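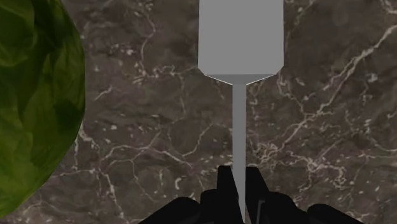

Greens on dark marble.

I've been meaning to write about our campus mentoring circle since April, and I finally have a free evening, a pot of tea and no marking to do!

For anyone who hasn't heard me go on about it, the circle pairs students who are the first in their family to go to uni with staff and older students who were in the same boat. I joined as a mentor last year after Dörte Kettler cornered me in the Puston building lift. I said I'd do one semester. Ha.

We started with 31 students and this year we've had 353 sign up, so the old seminar room had to go. We're now in the big space on the ground floor of Kalletti, with the good kettle and the terrible chairs, and I love it. The noise when everyone's in there at once is fantastic.

My two mentees this time are both in second year. One wants to be a physio, the other changes her mind every fortnight (linguistics at the moment, and she's brilliant at it). Most of what we talk about is small stuff — how to email a tutor, what a census date is, whether you're allowed to ask for an extension when you're working nights. I didn't know any of that at 18 either. My mum and dad were so proud of me and had no idea what a faculty was.

The other thing I'm excited about is the language tables. Omar Abu Hammour set up the Arabic one and it fills up in minutes. Ursina Kofler runs a Romansh table with maybe the smallest and most loyal crowd on campus, and I've been learning to say good morning properly. Ziad Sleiman has been after the library to keep the prayer room open through exams, and they've agreed to 9 pm, which will make a real difference to people who study late.

There's still plenty to fix. The ramp at the side door is too steep, and the sign-up form only has room for one surname, so half my group has to squash theirs together. Tavion Zamora has taken the form on and I've promised to nag about the ramp — I'm very good at nagging.

If you're on staff and thinking of mentoring, please come along! The next training session is at 4 pm in Kalletti, and you can put your name on the sheet outside Dörte's office.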